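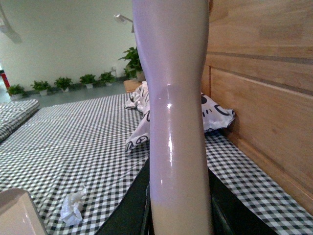
23 Aug 2022
By Fionnuala Cullinane

The Moriarty running expo opened at nine and I was through the gate by quarter past. Bib pickup took three minutes. The line for the half marathon was longer than the one for the 10K, so I was glad I'd dropped down a distance this year.

Most of the hall was shoes. Groltano had the biggest stand and a treadmill where you could try their new trainer for up to 300 metres. I did the full 300. It felt firm in the heel and a bit narrow across the toes, and I'd want a half size up. Nudano had gels and a salty lemon drink that I wouldn't buy again.
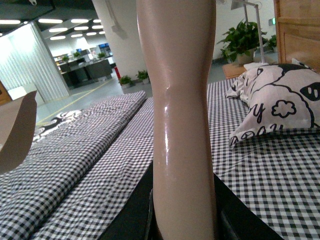
At eleven I went to the pacing talk by Eoin Lynch, who has coached at the Furnance club since April. He told us to run the first two kilometres slower than feels right and leave the watch alone on the hill. He also put up last year's results: 1,345 finishers, and 78 of them ran the second half faster than the first. I wasn't one of them.

Food was a sausage sizzle and one coffee van. Parking was free until noon, then it wasn't. I bought two pairs of socks and a reflective vest, and was home for a late lunch. Race is Sunday, and the course map now has the hill at 6K instead of 4K.

Comments

Trish M: Did they have the Groltano in wide? Mine rub on the little toe.

Fionnuala: Not on the stand. The bloke said to try the shop.

kev_runs: I liked the lemon one! Agree about the parking though.

Dot: Is bag drop still behind the grandstand?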